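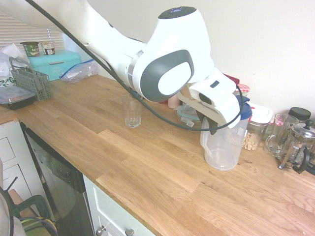
Gouveia Kombucha Club: Questions We Get a Lot

I've never brewed anything. Can I still join?
Yes, please do! Most of us started with no clue at all (my first batch went straight down the sink) and we love having beginners at the table. You'll go home from your first meeting with a starter culture, a cup of strong starter liquid and a two-page guide.

What do I need at home?
A wide glass jar, a clean cotton cloth, a rubber band, plain black tea and white sugar. That's the whole list! Skip the fancy flavored teas for now, as the oils can be hard on the culture.

How long does a batch take?
Anywhere from a week to three weeks, depending on how warm your kitchen is. Start tasting on day six with a clean straw. When it's tart enough to make you smile, bottle it.

There's a brown stringy thing floating in my jar. Is it ruined?
Nope, that's yeast, and it's a good sign! Fuzzy spots that are green, black or white on top are a different story. That's mold, and you should throw out everything, culture included, and scrub the jar.

Can I add fruit?
Oh, absolutely, but wait until you bottle. Ginger and pear is my favorite right now, and Florêncio Falcão's plum version from March still comes up at every meeting. Open fruit bottles slowly, over the sink. They can get very fizzy.

Is there alcohol in it?
A little, yes. Home brews vary and we can't test yours, so if you avoid alcohol for any reason, or you're pregnant, please talk to your doctor first.

When is the next meeting?
Monday, 6th December, at 7 p.m., upstairs at the Niken Street library. Bring a bottle to swap if you have one, and bring yourself if you don't.

What does it cost?
Dues are $2 a meeting, which goes toward tea and sugar. Your first visit is free.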